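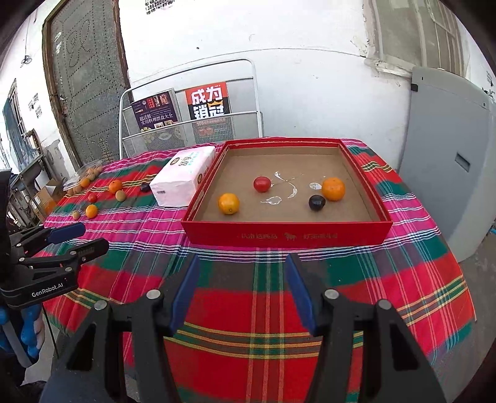 Prends-en trois d'un coup, sinon tu vas encore refaire le tableur en mars, m'a écrit Ingvild Holmgren quand je lui ai envoyé ma première version du budget. Bon. Elle me connaît bien !

Donc voilà où j'en suis avec mes pinces à main. Au départ je voulais une seule paire, pour voir, et puis j'ai commencé à additionner et c'est là que ça se complique. Le devis de Prastent est arrivé en janvier : 3 353 euros, livraison comprise, mais sans les patins de rechange (évidemment). Celui de Zurkeck est moins cher sur le papier, sauf qu'ils facturent à part la mallette, les câbles et une « mise en service » de 95 euros dont je n'ai toujours pas compris le contenu. J'ai posé la question deux fois. J'attends.

Ce qui me fait hésiter, ce sont les consommables. Les patins, ça s'use, et quand on passe ses journées à saisir des fruits on a intérêt à en avoir d'avance dans le tiroir. J'ai mis 50 euros par mois dans la colonne — Ingvild trouve que c'est trop, moi je préfère avoir du rab.

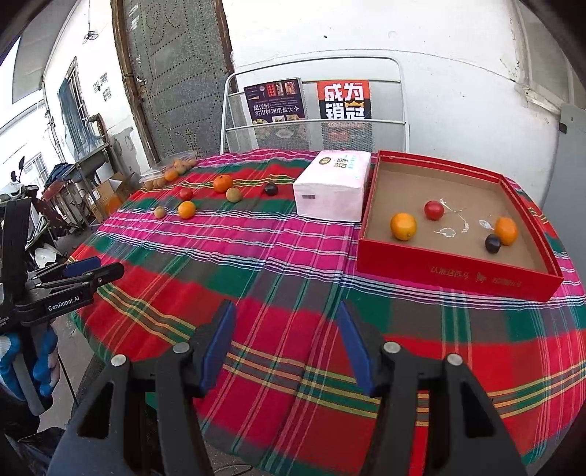 Et puis il y a les fruits eux-mêmes, que j'avais complètement oubliés dans la première version ! Oranges, tomates, prunes, ça paraît ridicule à côté du reste, mais une prune trop mûre ne se saisit pas comme une prune ferme, donc on rachète souvent. J'ai ajouté une ligne « marché », et une autre pour les nappes et les mouchoirs, que je rangeais jusqu'ici dans « divers » avec le café.

Pour le bras fixe, par contre, j'ai tranché : pas cette année. Celui d'Engström me fait très envie, mais il faudrait une table plus lourde, revoir l'électricité, et je n'ai pas le courage de rouvrir ce dossier-là. Le projet Kololcombe se fera entièrement à la main, avec 3 paires de pinces, et on reparlera du bras quand les premières séries seront triées.

Il me reste à relancer Zurkeck et à demander à Prastent s'ils acceptent le paiement en deux fois. Je vous mets le tableur en ligne dès que les totaux tombent juste (pour l'instant, ils ne tombent pas juste).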